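Intro to Household Textiles
Week 9 handout: Closures, or why things don't stay shut
Tuesday, December 9, 2025

Last week we covered seams, and most of you survived. This week is about the parts of a sewn object that are supposed to open. They are also the parts that break first, so a repair shop sees more of them than anything else on your syllabus.

A closure has to do two jobs that don't get along. It must hold under load and let go when asked. Buttons hold well and are slow. Snaps are quick and give up without warning. Hook-and-loop tape holds everything, including lint, cat hair and the sweater you washed it with. Drawstrings are older than all of these and still work, though they never quite close the hole in the middle.

Zippers get the rest of the hour. Terms you'll need for the quiz: tape (the fabric strip on each side), chain (the teeth or coil, once joined), slider, pull, stops. Please don't write "the zippy part." I have graded that answer 3 times.

Tape color is a design decision. A matched tape hides the zipper, and a darker one admits it exists. Pale cloth makes the choice hard to dodge, as on a cream pouch with a tan-brown tape.

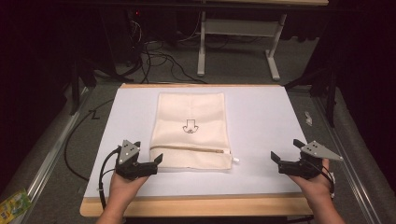
One reader of last year's handout, from the Nalside evening section, objected that color is the least of it and that I should have started with shrinkage. Cotton tape shrinks, polyester tape mostly doesn't, and a mismatch with the cloth gives you a zipper that ripples like bacon. The objection is fair. Prewash your fabric. Prewash cotton tape too.

Placement: a zipper set right at the edge is easy to sew and strains the corners. Set lower on the panel, it takes more fiddling and leaves you a band of cloth to fold and stitch down. Allow for that band when you cut. You will forget once — everyone does — and then you'll own a smaller bag.

For lab: bring one closure that has failed, still attached to whatever it failed on. Allow 60 minutes. Seam rippers are in the drawer marked Trerkden, and they go back in the drawer marked Trerkden.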